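Shelf check for old hymnals and prayer books: the Foltolby reading room list, with comments

Last walked through 31 March 2025
Next one due: May

I love doing this check! It takes a full morning, it leaves dust up both sleeves, and every time I find something I'd forgotten we had. The list below is the one we use for the hymnals, psalters and prayer books in the lending cases at Foltolby, 91 volumes at this count. Several readers from Nilholm asked whether they could borrow it for their own shelves, so I've typed up my comments under each point as well. Please take it and change whatever doesn't suit.

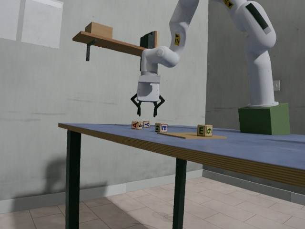 Elvira Llanos

Result codes: OK = back on the shelf. WATCH = back on the shelf with a slip in it. OUT = not for lending until seen to.

BEFORE YOU START

1. Hands washed and properly dried, no hand cream. Rings and bracelets off.
Result: OK
Comment: Cotton gloves are lovely for photographs and hopeless for thin India paper, you just can't feel the leaf. Bare clean hands every time, unless you have found mould (see 9).

2. Steps and kick-stool sound, rubber feet present, no wobble.
Result: WATCH
Comment: The tall steps are fine. The kick-stool has lost a foot and rocks when you reach left. I've tied a label on it and put it behind the door. Use the steps for anything above shoulder height, and never carry the big altar book down them alone.

3. Foam wedges, snake weights, soft brush, torch, pencil, slips.
Result: OK
Comment: Pencil only! Somebody had left a biro in the box again.

THE CASES

4. Cases fixed to the wall, brackets tight.
Result: OK
Comment: Arnulfo Rengifo went along with a screwdriver and took up a quarter turn on the one nearest the window. Everything else was tight.

5. Shelves level, no sagging, pegs fully home.
Result: WATCH
Comment: The shelf of full-music editions is bowing a little in the middle. Those are heavy books, much heavier than the words-only ones, and we'd packed them end to end. I've moved half of them down to the bottom shelf and they look rather splendid there.

6. Glass doors: catches working, no chips on the edges.
Result: OK
Comment: The left catch on the psalter case is stiff, but it holds. A rub of candle wax helped.

7. Humidity card read and written down.
Result: OK
Comment: Steady since the last visit, in spite of all that rain. I was so pleased. The card is tucked behind the Gralora psalter if you're looking for it.

THE BOOKS, ONE BY ONE

8. Spine and joints. Open the front board gently, look at the hinge, do the same at the back.
Result: 10 books on WATCH, 2 OUT
Comment: Nearly all the trouble is at the top of the spine, where people hook a finger in to pull the book off the shelf. Push the neighbours back on either side and take hold of the middle, it makes such a difference. The two I've taken out are both 'Gralora' bindings, the pocket ones in limp leather with the ribbon, and in both the front board is hanging by its threads. Amparo Cabrera is going to look at them. If she can reattach the boards without losing the old endpapers I shall be thrilled, as one of them has four generations of the same family written inside, each in a different ink.

9. Mould, damp, musty smell. Torch held low across the boards and the inner gutter.
Result: OK
Comment: None! Not a speck. If you do find any, stop there, bag the book, put on a mask and gloves, and check the ones that stood on either side. Please don't brush it off indoors.

10. Insects. Look for fine dust under the book, small round holes, nibbled paste along the edges.
Result: WATCH
Comment: Old holes in the wooden boards of the big lectern hymnal, which have been there as long as anybody can remember. No fresh dust under it. I've laid a sheet of white paper beneath so we'll know by May.

11. Red rot. Touch the leather with a clean fingertip and look for reddish powder.
Result: WATCH
Comment: Quite a bit on the brown calf prayer books, mostly on the spines. They now have paper jackets. It does come off on pale clothing, so warn people before they tuck one under an arm (I speak from experience and a cream cardigan).

12. Leaves complete, none loose. Check the index of first lines and the metrical index in particular.
Result: OK, with one query
Comment: Indexes are always the first to go, poor things, they get thumbed more than anything else. In the Fajardo tune book the last leaf of the metrical index is loose but present. I've put it back in its place and tied the book with flat cotton tape. Please don't use sticky tape, not even the sort sold for documents. Eliécer Betancur thinks the leaf may come from another copy, the paper is a shade whiter than the rest, and now I can't stop looking at it.

13. Ribbons and markers. Remove pins, clips, rubber bands and pressed flowers.
Result: OK
Comment: One rusty pin, three paper clips, and a pressed primrose that had left a perfect brown ghost of itself across Evening Hymns. The primrose is in an envelope with the shelf number on it. Ribbons should lie straight down the gutter. If the end has frayed, trim it on the slant and leave it.

14. Gilt edges clean, no sticking leaves.
Result: WATCH
Comment: Fan them very slowly. The words-only edition presented to the Nilholm choir has gilt as bright as the day it was done, and a few leaves still joined at the fore-edge. I don't think the back half has ever been sung from! Leave joined leaves for Amparo and don't run a fingernail down them, however tempting.

15. Large print copies: type clear, no offset, opens flat on the stand.
Result: OK
Comment: These are the ones people really use, and they've had a hard winter. All open flat. Arnulfo Henao tried each on the music stand with a hymn from the front, the middle and the back, and sang a verse of each while he was at it, so the whole room had a treat.

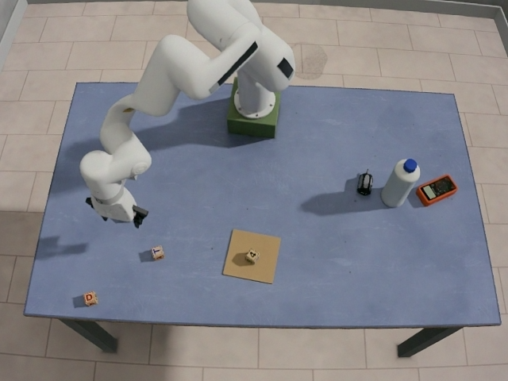 HANDLING AND LENDING

16. Lending slips match the book, shelf number and borrower's name readable.
Result: WATCH
Comment: 2 slips with no name at all. Both books are back safely, but do print your name in capitals, please.

17. Lectern and reading stands: lip secure, no sharp edges, height screw tight.
Result: OK
Comment: The brass stand slips if the big hymnal is opened near the end, when all the weight goes over to the left. Put a wedge under the left board and it stays put beautifully.

18. Walkway clear, nothing stacked on the floor, fire door opens fully.
Result: OK after moving one box
Comment: The box was the unsorted psalters from Fajardo. They are now under the window seat, and I've had a peek. There's a tiny one with a clasp that still clicks shut!

STILL TO DO

Kick-stool: new rubber foot, or a new stool.
Gralora pocket bindings: to Amparo, flat, wrapped separately.
Full-music shelf: look at the bow again once the weight has been off it for a while.
Tune book: compare the loose leaf with the Nilholm copy, if they'll let us bring ours over.
Fajardo box: list it before anyone shelves it. I'd be delighted to have company for that one, bring a soft brush and a flask.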